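How to clean and look after a quartz worktop

Most marks on a quartz worktop come off with very little effort, and most of the damage I see was done by someone trying too hard. The steps below are for a pale, polished worktop in everyday use. A matt finish is cleaned the same way but shows fingermarks more.

What you need

Washing-up liquid
2 microfibre cloths, one for washing and one for drying
A plastic scraper, or an old store card
A bowl of warm water
A non-scratch sponge

Leave the scouring powder, oven cleaner and bleach in the cupboard. The stone part of quartz is very hard but it is held together with resin, and strong cleaners can dull or yellow it.

Step 1. Clear the worktop

Move everything, including the things that never get moved. The kettle and the bread bin usually have a ring underneath. Gather peelings, wrappers and crumbs into one place and get rid of them before any water goes down. Wet crumbs smear, and a bit of grit under a cloth can leave fine scratches in the polish.

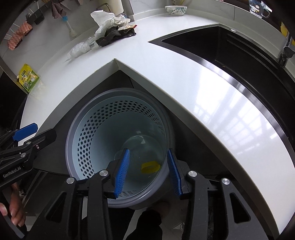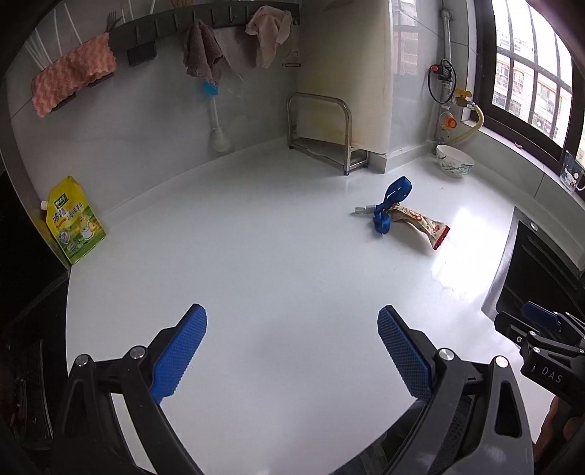
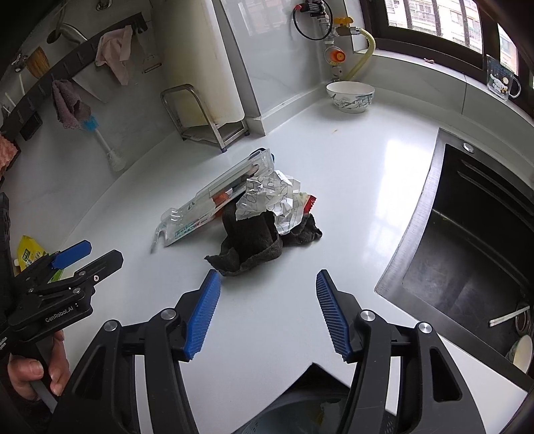

Step 2. Wash

Put a small squirt of washing-up liquid in the bowl. Wring the cloth out well and work from the back of the worktop to the front, rinsing the cloth as you go. Go gently along the sealant where the worktop meets the tiles. If the sealant has gone black, washing won't fix it and it will need cutting out and replacing.

Step 3. Deal with stuck-on food

Lay a warm, wet cloth over the spot and leave it for a few minutes. Hold the scraper nearly flat and push. Don't use a metal blade. It can leave grey lines that look like scratches, though they are often metal rubbed off onto the surface.

Step 4. Treat stains

Tea, coffee and curry are the usual ones. Mix bicarbonate of soda with a little water to make a soft paste, spread it on and leave it while you do something else. Wipe it off with the sponge using hardly any pressure, then rinse twice. Try it first in a corner you don't look at much.

For limescale near the taps, Liesl Sutter at the Nirkstead showroom suggests white vinegar mixed with plenty of water, wiped on and rinsed straight off. I do this now and then but wouldn't make a habit of it.

Step 5. Rinse and dry

Cloudy streaks are nearly always leftover soap. Wipe once more with clean water, then dry with the second cloth. On a long run, dry a section at a time.

Day to day

Use a trivet. Resin doesn't like sudden heat, and a pan straight off the hob can leave a mark that won't come out. Use a chopping board too, mainly for the sake of your knives.

Quartz doesn't need sealing. If someone offers to seal it for you every April, you can say no.

Chips along the front edge can be filled with a colour-matched resin kit. Small ones are manageable at home - anything bigger than a fingernail is better left to a fitter.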